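# Foro de Material Didáctico · Educación Infantil

## Hilo: Criterios de recepción y clasificación de bloques geométricos

**coord_materiales** · 5 de abril de 2018

Estimados compañeros:

Se abre este hilo para acordar un criterio único de clasificación de los bloques de colores del lote Hatura. El inventario asciende a 323 piezas, repartidas en bolsas sin separar. La guía del centro indica que las piezas se ordenen por forma. Varias aulas, sin embargo, las vienen guardando por color desde diciembre, lo que dificulta el recuento. Ruego que las respuestas se limiten al criterio y a las superficies de trabajo.

**aula_fonseca**

En el aula Fonseca se clasifica por color y no deseamos modificarlo. El alumnado de tres años reconoce el rojo antes que el prisma hexagonal, y la recogida se completa sin intervención del adulto. La clasificación por forma exige un vocabulario que en ese nivel todavía se está adquiriendo.

**almacen_poltau**

Discrepo respetuosamente. El pedido de reposición a Unance se formula por forma. Cuando un aula comunica que «faltan amarillos», el almacén no puede saber si se trata de corazones o de hexágonos. El curso pasado se solicitaron 60 piezas que ya teníamos.

**coord_materiales**

Ambas observaciones son atendibles. Propongo que la recogida diaria quede a criterio de cada aula y que el recuento trimestral se haga por forma, sobre tablero y no en la alfombra.

**aula_fonseca**

Conforme con el recuento, siempre que no recaiga en la tutora. Solicito además que se precise qué se entiende por tablero. Las bandejas de plástico resbalan y las estrellas acaban en el suelo.

**almacen_poltau**

En nuestro caso empleamos una tabla de madera clara. Las piezas ya revisadas se apartan y las pendientes permanecen agrupadas, como el cilindro rojo, la estrella roja y el corazón amarillo de la mitad inferior. El cubo azul y el prisma hexagonal amarillo ya están separados.

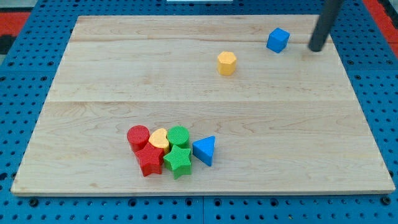
## Acuerdos provisionales

**coord_materiales**

1. Recogida diaria: por color o por forma, según decida cada aula.
2. Recuento trimestral: por forma, a cargo del almacén.
3. Superficie: tablero de madera. Quedan excluidas las bandejas.
4. Reposición: toda solicitud indicará forma y color.

**aula_fonseca**

Se acepta, con reserva respecto al punto 4. Pedimos que el formulario incluya dibujos de las formas.

**almacen_poltau**

El formulario con dibujos puede prepararse. Queda por resolver el etiquetado de las cajas, que trataremos en hilo aparte.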